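Progress report: sorting and storage work, Celtutum site
October 13, 2022
Prepared by Radek Tóth for the Dastier small grants office

This report covers the period since our last update. The grant pays for bins, tables, flooring and part-time wages for the sorting room at Celtutum, where donated toys, play food and household odds and ends are checked and packed for the Zoubi lending shelves.

Room and furniture

The old linoleum was taken up and the carpet is down. We chose a dark color so that small light pieces dropped on the floor are easy to find at the end of a shift. It has also cut the noise, which was the main complaint from the office next door. The wooden tabletops were kept from the previous setup. Two of them needed sanding along one side and this was done in house at no cost to the grant.

The bins arrived from Drerkine in two deliveries. We ordered 40 in gray, all one size. The first delivery was short and the rest came nine days later, which held up the labeling. The invoice total was $904, against a budget line of $950. I would like to carry the difference over to labels and cleaning supplies if that is acceptable to you.

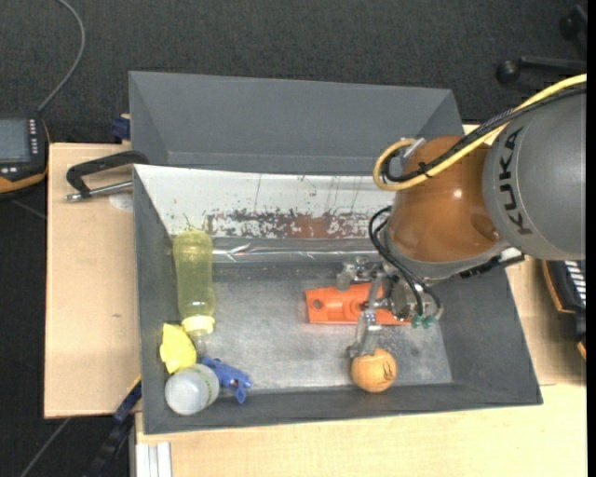 Items now go into a bin a few at a time, and the next bin stays right behind it so that the change can be made without walking back to the racks. Under the old method everything was tipped out on the table in one heap. Small round things rolled off and flat pieces got buried. With the few-at-a-time method each piece can be looked at from both sides before it moves on.

Items processed

Since the last report 227 items have been checked and logged. Most were play food, plastic plates and parts of building sets. Incomplete sets remain the slowest category. We hold them for four weeks in case the missing parts come in with a later donation, and after that they go into the mixed box. The log sheet now has a column for this, so the hold date no longer depends on memory.

Cleaning is behind schedule. The sink in the back hall was out of service for part of the period and we had to carry items upstairs. It has been repaired. I expect the backlog to be cleared before the end of October.

Spending

Carpet and fitting are paid in full. Wages are on budget. The line for shelving has not been touched, as the wall has to be checked before anything heavy is fixed to it. The landlord has agreed to arrange this but has not given a date.

Next period

Finish labeling the remaining bins. Clear the cleaning backlog. Get the wall checked and order the shelving. Send the first full set of packed bins to Zoubi and ask their staff whether the contents list should be inside the bin or on the front.

I need a decision from your office on the carry-over by the time the shelving order goes in. Copies of the Drerkine invoices are attached.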